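家事ロボってもう使える? 洗濯物とか皿とか

[家電・自動化 雑談板] スレッド表示

ねむい係長
タイトル通り。共働きで夜まわらない。床は掃除機ロボに任せてる、これは満足。問題は洗濯物たたむのと食洗機から皿出すやつ。腕つきの機械でそろそろ何とかならないの? 動画だと普通にやってるように見えるんだけど。買えるなら買いたい、貯金はちょっとある。詳しい人いたら頼む。

sabasaba
まだ。以上。

ねむい係長
早いw 理由もください

sabasaba
すまん昼休みだった。動画はだいたい早送り。右下に小さく倍速って書いてあるやつ多いよ。あと成功したテイクだけ。タオルは四角いからたためる、でも家の洗濯物って裏返しの靴下とか片袖だけ入った長袖とかじゃん。あれをほどくところが一番面倒なのに、動画だと最初から机に広げてある。

みかん箱2段目
うちの職場(部品の仕分け)は腕ロボ入ってるよ。Culleroってとこのやつ。箱から取ってトレーに置くだけ。毎日動いてる。だから「まだ」は言いすぎ。

sabasaba
それ部品の形決まってるでしょ

みかん箱2段目
決まってる。でも向きはバラバラで来る。昔は向きそろえる人が必要だった、今いらない。これだけでも相当違う。

sabasaba
向きバラバラと種類バラバラは別の話だと思うけどなあ。うちの食器棚、同じ茶碗ふたつとないぞ。

ぽんず工務店
現場側から。町工場です。機械の前にワーク並べるのと、加工終わったのを取り出すの、この二つは腕にやらせてる。バリ取りは人。床の切粉はくのも人。切粉がいちばん嫌な仕事なのに誰もロボ作ってくれない。油ついてるし絡むし、形がないからね。形がないものは全部ダメ。洗濯物も同じ仲間だと思いまう。

ねむい係長
あー「形がないもの」はわかりやすい。じゃあ皿は? 皿は形あるよね

ぽんず工務店
皿は形あるけど割れる。つかむ力の加減。うちのは鉄だから多少ぶつけても平気なだけ。

とおりすがりの院生
力加減は最近だいぶマシです。指に触覚センサ貼ってるのもあるし。むしろ困るのは見え方で、透明なグラスとか、ツヤのある皿が重なってるやつとか。距離がうまく測れなくて空振りする。あと食洗機のラックの針金のすき間に指が入らない。人間の指って細いし曲がるし、かなりずるいです。

みかん箱2段目
グラスだけ人がやればよくない? 全部やらせようとするから無理って話になる。掃除機ロボだって階段できないけどみんな買ってる。

ねむい係長
それは一理ある。皿だけでも出してくれたら助かる

sabasaba
グラスどかすために自分が食洗機の前に立つなら、そのまま皿も出した方が早いんだよ。立ってるんだから。

みかん箱2段目
夜中にやらせる前提で話してる。朝起きてグラスだけ残ってたら十分ありがたい。

sabasaba
夜中に皿落とされたら起きるわ

豆大福
レス番とばして読んでます、かぶったらごめん。TistvilleのショールームでCludanoの家庭用見てきた。木曜の午後、空いてた。説明してくれたのはBohumila Bednárikさんて人で、聞けば何でも答えてくれるタイプ。以下メモ。

タオルたたみ、3回やって全部できた。でも遅い。一枚たたむ間に案内の人と世間話ひとつ終わる。
コップを棚に戻すの、一回つかみそこねて自分でやり直した。やり直したのはちょっと感心した。
シャツはやってくれなかった。「今日のメニューに入ってない」とのこと。
音は静か。腕がでかい。うちの台所だと冷蔵庫開かなくなる。
値段は聞いたけど「個別見積もり」。つまり高い。

買う気で行って買わずに帰ってきた。でも数年前に見たのよりは全然動く。

ねむい係長
詳しいレポ助かる! メニューに入ってないは笑う。シャツが一番やってほしいのに

ぽんず工務店
正直な案内の人でよかったじゃない。うちに来た別メーカーの営業は何でもできますって言って、試したら袋物ぜんぜんダメだった。帰りの車の中どんな空気だったのか。

sabasaba
ショールームのタオルって新品でしょ? うちのは端っこほつれてて洗濯表示ビロビロよ

豆大福
新しそうではあった。そこは聞いてない、聞けばよかった。

とおりすがりの院生
やり直せるかどうかはけっこう大事な点だと思います。一発の成功率より、失敗したって気づけるか。気づかないまま空のつもりじゃない手で次の動作に行くのが昔の機械。今は気づく。ただ気づいたあとどうするかがまだ雑で、同じ失敗くり返したりする。

みかん箱2段目
うちのも同じとこで空振りくり返すのあるw 箱の隅に一個だけ残ったやつ。隅が苦手。結局だれかが箱ゆする。

ぽんず工務店
箱ゆする係、うちにもいる。俺。

ねむい係長
成功率って実際どのくらいなの? 数字で知りたい

とおりすがりの院生
条件によりすぎて一言では無理です…。自分の研究室だと、練習と同じ部屋で同じコップならまあいける、机の高さ変えて照明も変えたら70%とか。家で使うなら皿が毎日あるので、70だと話にならないですよね。

sabasaba
ほらね。10枚に3枚落とす計算じゃん

とおりすがりの院生
落とすとは限らないです、つかめずに終わるのも失敗に入れてます。割った枚数ならずっと少ない。

みかん箱2段目
そこ混ぜるのよくないよsabasabaさん。つかめなかった皿は食洗機に残るだけ、実害なし。

sabasaba
それは失礼。でも残った皿を出すのは俺なんだよなあ

ねずみ色の犬
横から。祖母の家の見守り兼ねて腕つき台車の実験に協力してます。Michalíkっていう小さい会社。やれるのは床に落ちた物を拾って椅子に置くこと、それだけ。でも腰の悪い人にはこれがでかい。たたむとか皿とかの前にこっちじゃない? 落ちた新聞、リモコン、メガネケース。失敗しても床に戻るだけだし。

豆大福
それいい。うちの母にもほしい。遅くても全然かまわないし。

sabasaba
これは素直にいいと思う。高い所からじゃなく低い所から始めるのは賢い。

ねむい係長
子どもが床に置いたもの全部椅子に乗せられそうだなw いやでも欲しい。段差は平気?

ねずみ色の犬
敷居でひっかかります。板わたした。あと猫。猫がいると止まる(安全のため)。で猫はどかない。午前中ずっと廊下で止まってた日あり。

ぽんず工務店
犬の人の家に猫w

とおりすがりの院生
拾う動作は家庭向きだとかなり現実的だと思います。薄い紙はまだ弱いけど。新聞いけるのはすごい、折ってあるからかな。

ねずみ色の犬
チラシ一枚はダメです。すべって遠くに逃げてく。

夜勤あけ
腕の制御いじってる側の人間です。仮眠前なので雑に書く。

「できるか」で言うと、決まった物を決まった所ならできる。工場はそれで回る、みかん箱さんもぽんずさんも書いてる通り。家はその「決まった」がない。そこで今は計算機の中で山ほど練習させてから本物に移すやり方が多い。うちのチームのKristýna Ševčíkは、夜に1,000回流して朝見て、ダメなやつだけ拾って直すっていうのをずっとやってる。本物の腕でそれやったら皿がなくなるし腕も壊れる。

ただ計算機の中の部屋ってつるつるで、家の台所とは別世界。汚れもゴチャつきもない。そこでうまくいっても、本物の流しの前だと手首の角度ひとつで固まったりする。この差を埋めるのに時間くってる。ほぼ200時間ぶんの練習を、カメラの付け位置変えただけでやり直したこともある。あれはへこんだ。

sabasaba
専門の人きた。じゃあ結論「まだ」でいい?

夜勤あけ
半分まだ。拾う、置く、開ける、閉めるは近い。たたむ、拭く、ほどくは遠い。sabasabaさんの言う裏返し靴下はたぶん最後の方。

みかん箱2段目
つるつるの部屋で練習してるから家でコケる、ってことなら最初から家でやれば? 素人考えだけど

夜勤あけ
家でもやってる。でも数がぜんぜん足りない。一軒ごとに人がついて見てないといけないし。両方混ぜるのが今のところマシかなと。部屋の色とか明るさとか視点とか、わざと毎回変えて慣れさせたりはする。手元から見るとこんなもん。 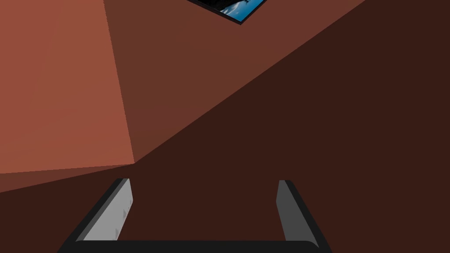

で、ねむい係長さんへの答えとしては、今買うのはすすめない。貯金はとっといて、食洗機を引き出しの広いやつに替える方が夜は楽になるとおもう。床の物拾いだけなら犬の人のとこみたいな実験協力に申し込むのはあり。シャツはハンガーのまま干してハンガーのまましまうとたたむ作業自体が消える、うちはそうしてる。仮眠してくる、続きは起きたら。

ねむい係長
ハンガーのまましまう、今夜からやる。クローゼットの幅はかってきます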